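Staltonon Tabletop Objects: data card

Version of March 31, 2020

Summary

Staltonon is a set of photographs of small household and play objects laid out on a dark table. It covers 756 layouts in 3,699 images. The objects are cheap, mostly plain in colour and easy to replace. Layouts were changed by hand between sessions, and no layout was repeated on purpose.

Contents

Objects are grouped by use: containers (cups, trays, boxes), fillers (balls, sticks, foam pieces) and flat items (sheets, mats). A layout normally mixes all three groups. Fillers may be inside a container or left on the table, and both cases are labelled. In the layout below, the blue ball is labelled "in: red cup" and the orange foam cylinder "on: table". The slotted wooden box counts as a container whether or not anything is in it.
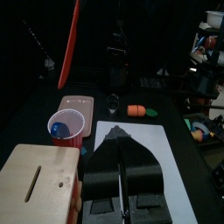 Labels

Each object has a name, a colour and a relation (in, on, behind, beside). Clear items, such as the small glass cup, take "clear" as their colour. Objects partly hidden by others are labelled if their type can be told; the pink tray behind the cup is one such case. Fragments too small to name are labelled "scrap".

Known problems

Pale pink and white are confused in 20 label files. These are listed in errata.txt and will be corrected in the June release. Relations between flat items and the table were added late and are missing from more than 1,619 images.

Files

images/ photographs, one folder per layout
labels/ one text file per image
objects.csv names, groups and colours
errata.txt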